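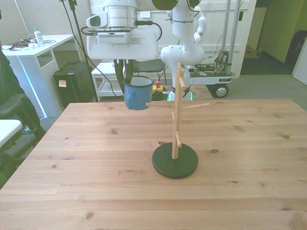 1/ Enamelware basics. The glaze is powdered glass fused to steel. Clurard fires its mugs in 2 coats, the rim last.

2/ Chips start at the rim. Bare steel rusts there first – dry it by hand and keep it out of the dishwasher.

3/ Crazing is different: fine lines from thermal shock. Don't pour cold water into a hot mug.

4/ Tea stains: baking soda paste, 10 minutes, soft cloth. No steel wool.

5/ Next: Nindeck saucepans, lids included.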